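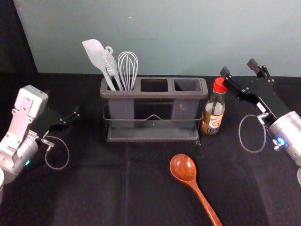
Pillico 양팔 키트 석 달 사용기: 주방 도구 정리까지 시켜 봤습니다

조립기는 다른 분들이 많이 올려 주셨길래 저는 조립이 끝난 다음 이야기를 주로 쓰려고 합니다. Fudar에서 나온 탁상형 양팔 키트 Pillico이고, 제가 산 구성은 팔 두 대와 평행 그리퍼 두 개, 손목 카메라, 제어 상자가 들어 있는 기본 세트입니다. 가격은 356만 원. 취미로 쓰기엔 큰돈이라 장바구니에 넣었다 뺐다를 한참 했는데, 결론부터 적자면 올해 산 물건 중에 제일 많이 만졌고 제일 재미있습니다!

배송과 첫인상

Bruduvdale 창고에서 출발해서 집까지 오는 데 2주 조금 안 걸렸습니다. 상자가 생각보다 작아서 뭐가 빠진 줄 알았는데 팔이 접힌 상태로 스펀지에 꼭 맞게 들어 있더군요. 나사는 규격별로 봉투가 나뉘어 있고 봉투마다 매뉴얼 쪽수가 적혀 있습니다. 이런 게 은근히 고맙습니다.

매뉴얼은 종이로 248쪽입니다. 처음엔 겁이 났는데 앞쪽 3분의 1만 읽으면 움직이는 데까지는 갑니다. 뒤쪽은 관절 파라미터와 통신 규격 얘기라서 저는 필요할 때만 찾아봤습니다. 번역은 어색한 데가 좀 있어요. '손목을 설득하십시오'라는 문장이 있는데 원문을 보니 손목을 원점 쪽으로 살살 돌리라는 뜻이었습니다.

손이 가는 설치, 손이 안 가는 보정

고정 클램프는 두꺼운 상판에는 안 물립니다. 저는 작업대에 볼트로 박았습니다. 양팔 간격을 자로 재서 입력하는 단계가 있고, 그다음은 보정 프로그램이 알아서 합니다. 팔끼리 번갈아 움직이면서 서로 위치를 맞추는데 커피 한 잔 내리는 동안 끝났습니다. 예전에 쓰던 한 팔짜리 키트는 보정만 하다가 저녁이 다 갔던 터라 여기서 이미 마음이 많이 기울었습니다.

주방 도구를 고른 까닭

기본으로 들어 있는 예제 작업이 19개인데 대부분 블록 쌓기, 컵 옮기기 같은 것들입니다. 몇 번 해 보면 금방 심심해집니다. 그래서 집에 있는 걸 꺼냈습니다. 뒤집개, 스패출러, 거품기, 나무 숟가락, 그리고 칸이 나뉜 도구 꽂이. 식탁에 흔히 있는 물건인데 로봇한테는 상당히 까다롭습니다. 손잡이 굵기가 다 다르고, 꽂이 안에서 서로 기대고, 거품기는 철사 고리 사이로 손가락이 들어가 버리기도 하거든요.

특히 나무 숟가락이 재미있습니다. 바닥에 납작하게 누워 있는 걸 집으려면 그리퍼 손가락이 상판에 거의 닿을 만큼 내려와야 합니다. 검은 천을 한 장 깔았더니 손가락 끝이 바닥에 살짝 닿아도 부담이 없어서 훨씬 편해졌습니다. 대신 천에 주름이 지면 숟가락이 같이 밀리니까 시작 전에 한 번씩 펴 줍니다. (이 부분은 아직 제가 손으로 합니다.)

그리퍼 이야기

기본 손가락은 단단하고 정직한 느낌입니다. 벌어지는 폭도 주방 도구에는 넉넉하고, 나사 몇 개만 풀면 바꿔 끼울 수 있습니다. 저는 중간에 Tóth 손가락 세트를 따로 사서 비교해 봤는데요, 끝이 더 얇고 안쪽에 고무가 덧대어 있어서 가는 손잡이를 잡을 때는 확실히 낫습니다. 다만 무거운 병을 옮길 때는 끝이 조금 휘는 느낌이 있어서 결국 기본 손가락으로 돌아왔습니다. 둘 다 갖고 있으면 좋고, 하나만 고르라면 저는 기본 쪽입니다.

소음은 작습니다. 밤에 거실에서 돌려도 옆방에서 자는 식구가 깨지 않았습니다. 빠르게 움직일 때 어깨 관절에서 낮게 웅 하는 소리가 나는 정도.

손목 카메라가 이 키트의 진짜 매력

사기 전에는 손목 카메라를 덤 정도로 생각했습니다. 위에서 내려다보는 카메라 하나면 충분하겠지 했는데, 꽂이 안쪽처럼 좁은 데로 들어갈 때는 손목 쪽 영상이 없으면 감을 잡기가 어렵더라고요. 손가락 두 개가 늘 화면 아래쪽에 걸려 있으니까 지금 물건이 손가락 사이로 들어올지 말지가 한눈에 보입니다. 원격으로 조종할 때도 저는 거의 이 화면만 보게 됐습니다.
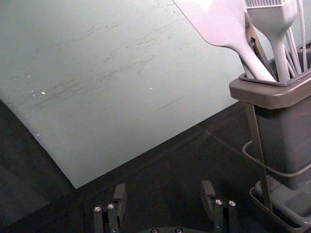

손목 카메라 화면. 도구 꽂이에 스패출러와 브러시, 집게, 거품기가 꽂혀 있다.

화질은 아주 좋다고는 못 하겠습니다. 어두운 상판 위의 어두운 물건은 경계가 뭉개집니다. 스탠드 하나 켜 두면 많이 나아지고, 앱에서 노출을 고정해 두는 것도 도움이 됐습니다. 노출 고정 메뉴가 설정 세 번째 탭 맨 아래에 숨어 있으니 참고하세요. 저는 이걸 한 달 지나서 찾았습니다.

가르치는 과정

방식은 간단합니다. 조종용 손잡이를 잡고 직접 시범을 보이면 그 움직임이 저장되고, 어느 정도 모이면 앱에서 학습을 돌립니다. 저는 숟가락을 꽂이에 넣는 작업 하나에 시범을 400번 넘게 했습니다. 적고 보니 좀 미련해 보이는데 하는 동안은 이상하게 시간이 잘 갑니다. 음악 틀어 놓고 하다 보면 손목 각도가 점점 깔끔해지는 게 느껴지고, 뜨개질 비슷한 기분이에요.

처음 학습한 결과는 처참했습니다. 숟가락 위 허공을 열심히 집더군요. 원인은 제 시범이었습니다. 늘 같은 자리에 같은 방향으로 숟가락을 놓고 찍었으니 조금만 비틀어 놔도 못 따라왔던 겁니다. 방향을 이리저리 바꿔 가며 다시 모으고 나서는 눈에 띄게 좋아졌고, 처음으로 숟가락이 칸 안에 쏙 들어갔을 때는 소리를 질렀습니다. 밤 11시였는데 말이죠.

양팔을 같이 쓰는 작업은 아직 연습 중입니다. 왼팔로 꽂이를 살짝 누르고 오른팔로 넣는 식인데, 두 팔이 가까워지면 충돌 방지가 꽤 보수적으로 걸려서 멈춰 버립니다. 민감도를 낮출 수는 있지만 겁이 나서 기본값으로 쓰고 있습니다.

아쉬운 점

케이블. 그리퍼 쪽으로 가는 선이 고리 모양으로 늘어지는데, 팔이 크게 돌 때 물건에 걸릴까 봐 신경이 쓰입니다. 동봉된 클립은 금방 빠져서 벨크로 끈으로 바꿨습니다.

앱은 업데이트할 때마다 단축키가 초기화됩니다. 문의했더니 알고 있는 문제라는 답이 왔고, 10월 업데이트에 고친다고 합니다. 답장이 하루 만에 온 건 좋았어요.

예비 부품 값도 미리 보고 사시길 권합니다. 손가락은 부담 없는 가격인데 손목 모터는 꽤 비쌉니다. 아직 고장 난 적은 없습니다.

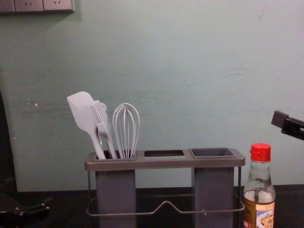
프로그래밍을 전혀 모르는 사람도 쓸 수 있나요?

시범을 보이고 학습을 돌려서 재생하는 데까지는 앱 안에서 버튼으로 다 되기 때문에 코드를 쓸 일이 없습니다. 다른 센서를 붙이거나 작업 순서를 조건에 따라 나누고 싶어지면 그때부터는 파이썬을 조금 알아야 합니다.

한 팔짜리와 고민하시는 분께

공간이 허락한다면 양팔 쪽을 추천합니다. 한 팔로도 집고 놓는 건 충분히 배울 수 있지만, 붙잡아 주는 손이 하나 더 있다는 게 실제 살림 물건을 다룰 때는 차이가 큽니다. 대신 작업대가 꽤 넓어야 하고, 팔을 펼쳤을 때 뒤쪽 벽까지 여유가 있는지도 꼭 재 보세요. 저는 이걸 안 재고 시작해서 작업대를 한 번 통째로 옮겼습니다.

교육용으로 여러 명이 돌려 쓸 거라면 비상 정지 버튼 연장선을 같이 주문하는 게 좋겠습니다. 기본 선은 혼자 앉아서 쓰기에 딱 맞는 길이입니다.

다음에는 병뚜껑 돌리기에 도전해 볼 생각입니다. 한 팔로 병을 잡고 다른 팔로 돌리는 건데 벌써 머릿속에서는 성공했습니다. 시범 데이터가 좀 모이면 설정값이랑 같이 다시 올릴게요. 같은 키트 쓰시는 분 계시면 충돌 방지 민감도를 얼마로 두고 쓰시는지 댓글로 좀 알려 주세요.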